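4. Setting up the Brundmont counter scale

This chapter is for the first use of the scale in a pantry, a small shop or a food bank. The label printer is treated in chapter 5. Please read the complete chapter one time before you connect the power adapter.

4.1 Choosing the place

1. Choose a table that is firm and level. If the table moves when you press on its corner with your hand, please use another one.

2. Keep the scale away from windows, fans and the door of a refrigerator. Moving air changes the last digit of the display.

3. Leave enough space at both sides for packages that are still to be weighed and for packages that are finished. 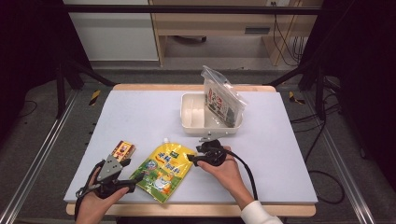
Jisturier

4. Turn the four feet of the scale until the air bubble stands in the center of the small round window. Turn only one foot at a time, and wait until the bubble has become quiet.

5. Connect the power adapter first to the scale and then to the wall outlet.

Caution: Use only the adapter from the box. An adapter with a higher voltage will damage the main board, and this damage is not covered by the warranty.

4.2 First start and calibration

1. Press the power key for two seconds. The display shows all its segments, then the version number, then zero.

2. Let the scale warm up for 15 minutes. During this time you can already enter the date and the language (see 4.3).

3. Hold the CAL key until the word "CAL" is blinking.

4. Put the 200 g weight in the center of the plate. Take it by the knob and not by the side, as grease from the fingers will make it heavier with the years.

5. Wait for the short tone. Remove the weight. The display must go back to zero.

If the display shows "Err 2", the plate was moved before the tone. Begin again from step 3. If "Err 2" comes three times one after the other, check the feet again.

Note: Calibration must be repeated each time the scale is carried to another room. It is not necessary after a power failure. 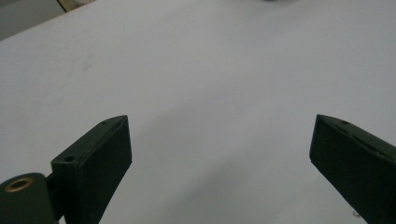 Jisturier

4.3 Product memory

The scale can keep 200 products in its own memory. Each product has a number, a name of up to 18 letters and a tare weight. The tare weight is the weight of the empty box, bag or pouch.

1. Press MENU and choose "Products".

2. Enter a free number and confirm with OK.

3. Put the empty packaging on the plate and press TARE. If you do not have an empty one, you can type the tare by hand.

4. Type the name. The letters are chosen with the arrow keys. The names can also be written on a computer and sent through the cable, and for more than ten products we recommend this way.

5. Confirm with OK.

The Daltura list, which you find on the memory card, contains 1,161 common groceries with their names already written. It does not contain tare weights. The list is too long for the memory of the scale, so please mark only the products you really keep on your shelves.

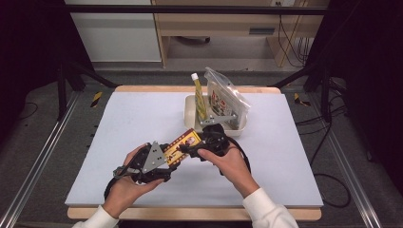
When you load products from the card, numbers that are already used will be written over without a question on the display. Save your own products to the card before you load anything. The file receives the name of the month, for example DECEMBER, and a second file in the same month replaces the first.

4.4 Daily use

1. Switch on the scale and check that it shows zero. If not, press ZERO.

2. Enter the product number.

3. Put the product on the plate and wait for the small circle at the left of the display.

4. Press PRINT, if a printer is connected. The standard label is 76 mm wide. Other widths must be chosen in the printer menu.

Caution: Do not leave a load on the plate during the night. Do not clean the plate while it is mounted. Lift it off, wash it with mild soap and let it dry completely before you put it back.

Spare feet and plates can be ordered from McKinnon with the order form in the back of this guide.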